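Sports > American football > Positions and tactics > Press coverage

Press coverage

Press coverage, also called bump coverage or simply "press," is a technique in American football in which a cornerback lines up within a yard or two of a wide receiver and makes contact with him as the play starts. It is the opposite of off coverage, in which the cornerback gives the receiver a cushion of five yards or more. Press can be played as part of man-to-man or zone defense, although it is most closely linked with man-to-man.

Purpose

Most passing plays depend on timing. The quarterback takes a set number of steps and expects the receiver to be at a certain spot when he is ready to throw. A cornerback who delays the receiver at the line of scrimmage can upset that timing even if the receiver later gets open. The delay gives the pass rush longer to reach the quarterback and may force him to look at another target.

Press is also used to steer a receiver toward the sideline or toward a part of the field where the defense has help. The direction depends on the call. With a safety in the middle of the field, cornerbacks are often told to stay outside and push the receiver in. With a safety on each side, they may be told to do the reverse.

Technique

The cornerback begins in a low stance with his feet under his shoulders and his weight on the balls of his feet. He watches the receiver's hips or belt, which are harder to fake with than the head or hands. At the snap he either strikes right away with one or both hands, known as a hard jam, or slides with the receiver first and then uses his hands, known as soft press or mirror technique.

In the hard jam the target is the chest. A miss usually leaves the cornerback off balance and the receiver running free, so many teams save the two-handed jam for short-yardage downs. Mirror technique is safer but slows the receiver less.

Leonie Engelhardt, in her coaching manual The Gamero Drills, divides the technique into 3 parts: stance, feet and hands. She advises teaching them in that order and holding back any hand work until players can mirror a release with their arms behind their backs. The name comes from the Gamero practice field, where she first used the drills with high school players.

Rules

Contact rules differ by level. In the National Football League, a defender may make contact with a receiver within five yards of the line of scrimmage. Contact beyond that point, while the quarterback still has the ball in the pocket, can be called illegal contact. Holding may be called at any distance. College and high school rules have no five-yard limit of the same kind and generally allow contact until the receiver is even with or past the defender, or until the ball is in the air.

Receiver responses

Receivers use a range of releases against press. A foot-fire release uses quick, short steps to freeze the cornerback. A split release steps hard one way and then goes the other. Hand moves include the swipe, the rip and the swim. Offenses can also help by putting the receiver in motion, lining him up off the line of scrimmage, or stacking two receivers so that only the front one can be jammed.

Size matters less than is often assumed. Tall receivers can be hard to jam because of their reach, but they also tend to offer a larger target. Coach Éabha Gilmartin, who charted 2291 press snaps for the Cuypers football newsletter, found that short receivers with quick feet got a clean release more often than tall ones did. Her count covered college games only and did not separate hard jams from soft press.

Personnel

Press suits cornerbacks with long arms, good balance and enough speed to recover when beaten. Players who are slow to turn and run are usually kept in off coverage. Some teams change technique from one snap to the next so the receiver cannot plan his release. 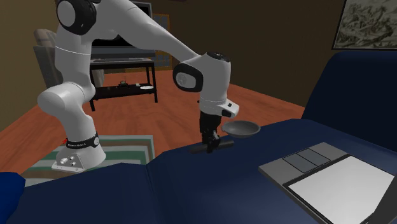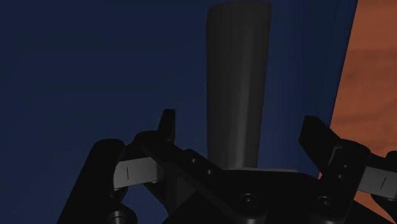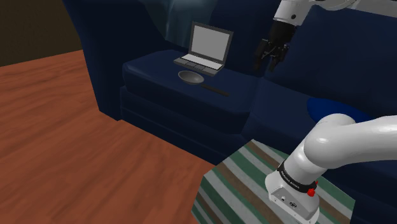 Can press coverage be used in a zone defense?

Cornerbacks in Cover 2 often jam the receiver at the line, then let him go to the safety and stay in the flat to cover short passes.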